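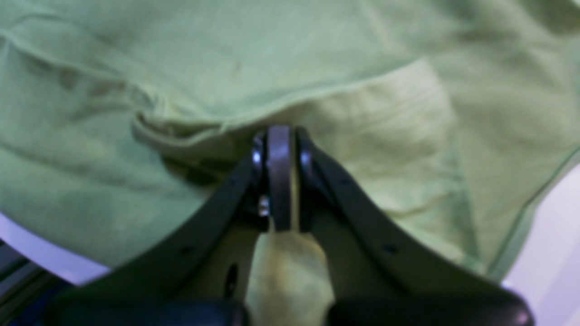

Do we need another clothing drop box?

The Prirkarside neighborhood office has told us that Fundgate wants to put a second clothing collection box in the lot behind the library, next to the bottle bank. The letter calls it a "no-cost way for residents to give their clothes a new life." I have been writing this column long enough to get itchy when I read "no-cost," so I spent part of November asking what happens to the clothes in the first one.

Short version: I still don't fully know, and neither does the office.

Fundgate isn't a charity. It runs the boxes, and it pays a share of what it makes to causes it picks. The lettering on the side of the box mentions the causes in large type and the company in small type, down by the hinge. There is nothing illegal about that. But I asked six people at the bus stop who they thought got their old sweaters, and every one of them named a charity.

The company's yearly sheet for our area says it collected 2,407 bags from the first box. Of those, 1,341 were "directed to reuse." I wrote to ask what "directed" means. Did somebody end up wearing the clothes, or did the bags get loaded on a truck going to a place where somebody might? The answer came back in two days, very polite, and said that reuse partners are "selected for their commitment to reuse." I wrote again and got the same paragraph with a different greeting.

Another 385 bags were listed as waste, mostly because they were damp or had household trash in them. That I can believe. Anyone who has walked past the box after a holiday weekend has seen bags sitting on the ground next to it in the rain. What I can't find is the rest. Take the reuse bags and the waste bags away from the total and you are left with 681 that don't show up under any heading. There is a line for "other recovery" but no number on it. It could be wiping rags or stuffing for car seats, or it could be a typo. I'd take a typo if somebody would say so.

Sandrine Leclerc sorted donations for years at the old Texier store before it closed, and I asked her to look over the sheet. She was less bothered than I was. Her view is that more than half going to reuse would be very good if it were true, and that she never saw anything close to it. "People give you what they're done with," she told me. "A shirt with a gray collar is done. You can't sell it and you can't give it away, and it takes just as long to pick up and look at as a good one."

She also said the quality of what came in dropped every year she was there. Thin T-shirts that had twisted at the side seams after a season. Leggings gone see-through at the knee. She doesn't blame the people donating, who paid for the stuff and probably thought it would last.

Thierry Hervieu from the Grolon repair evening takes a harder line. He thinks the boxes make things worse, in that they let us buy more with a clear conscience. I'm not sure I buy that either. I have never met a person who stood in a store and thought, well, there's a box behind the library. But he is right that a box asks nothing of you. You push the bag in, the flap bangs, and off you go to get your groceries.

He'd rather the space went to a swap rack under the library awning. I can see problems with that one too — who takes it in at night, who throws out the things that have been hanging there since spring — and when I brought these up he said people would sort it out. Maybe. The free bookshelf at the station was going to be sorted out by people, and it is now mostly tax guides.

So where does that leave the second box? The first is full a lot, and a full box with a heap in front of it is worse than two boxes. If Fundgate simply emptied the one we have more often, we might not need the other. I asked how often it gets emptied. "On a dynamic schedule," they said. I don't know what that is, but it wasn't very dynamic the week I went past every morning.

Before the office signs anything, I'd like it to ask for three things in writing: a fixed pickup day, a yearly sheet where the numbers add up to the total, and the company's name on the box in letters you can read without kneeling. If Fundgate is as open as its letter says, none of this should take them long.

In the meantime, if you have clothes to get rid of, Sandrine's advice is to wash and dry them first, tie shoes together by the laces, and use a bag that closes. Offer the good pieces to someone you know before they go in any box. Leave nothing on the ground when the box is full. Worn-out cotton makes decent cleaning rags, and she cuts hers along the seams and throws the seams away.

Grolon repair evenings start at 7 p.m. in the room over the bakery. Bring your own thread if the color matters to you, as theirs is black, white and one very large spool of orange.

Comments on the box go to the neighborhood office, at the front desk or through the mail slot. Please put your street on them. Last time the ones without a street weren't counted, and I only found that out afterward.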